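Let people watch the slow part

Rukico opened its lab to the public for an afternoon in August, and I went because it's a short drive and because I had been rude about household robots in this column before. The company said 287 people signed up. They took us through in groups of 14, with a stop at each station and a person to answer questions.

Most of the stations were what you'd expect. There was a cart that follows you, and there was a video wall. The stop I want to write about was the laundry one, where a two-armed robot handles clothes. Rukico calls the project Gisemum. I didn't ask what it means.

If you have seen the Farnik promotional clips, you have seen a robot fold a shirt in the time it takes to say so. The clips are sped up and the shirt is always a good one, plain and already flat. Gisemum was shown at its real speed, on clothes that had numbers, stripes and trim on them, out of a basket. It was slow. A couple of people in my group drifted off to the coffee table before one garment was dealt with.

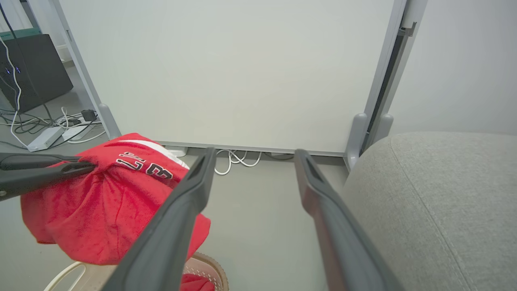
I stayed for three turns of the group, and I think the slow version was the best thing in the building. A shirt doesn't have a shape until you give it one. You pick it up by whatever part you happened to grab, and then you have to find out which part that was. I do this every week without thinking about it, and I had never considered that it was a skill until I stood there and saw it taken apart into steps. Grab, lift, look, grab again with the other hand.

The woman running the station told us they had logged 609 practice attempts on knit shirts that month. She also told us that fewer than half would have passed in a store. I have been to a lot of product events and I can't remember the last time anyone gave me a failure rate before I asked for it.

My view is that every company selling this kind of machine should be made to show it this way. No speeding up, no picked clothes, no cutting away. If a town is going to put public money into a robotics program, as ours did through the Fagundes grant, then people who pay for it should be able to stand there and be bored by it. Boredom is useful. After ten minutes you stop seeing a helper and start seeing a machine that is working on a hard problem, and you ask better questions. Someone in my group asked what happens with buttons. Someone else asked what it would cost to run overnight. Those are the questions a buyer should be asking, and a sped-up clip doesn't leave room for them.

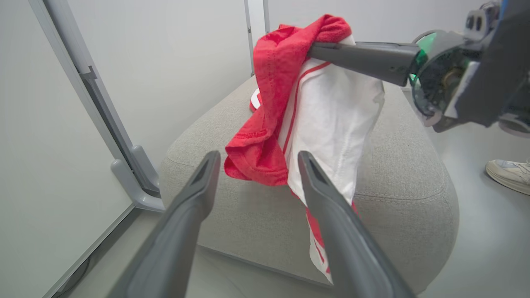 Adela wrote to me after I mentioned the visit in last week's column and said I was being soft on them. She runs a wash-and-fold with two employees, and in her opinion an open day is still advertising, only with better manners. She can fold almost 50 shirts while I drink a cup of coffee, she said, and she doesn't need a tour to know what the machine is for.

I take the point about advertising. They had a sign-up sheet by the door and I'm sure it wasn't for my benefit. On the other part I agree with her more than she might think. If the machine gets good, it will be her counter it shows up on first, long before it's in my bedroom. She ought to see it now, while it's still slow and the people building it are still answering questions out loud.

Rukico says it will hold another afternoon in the spring. I'd like the laundry station to get the big room and the video wall to get the hallway. And put some chairs out. Three turns is a long time to stand.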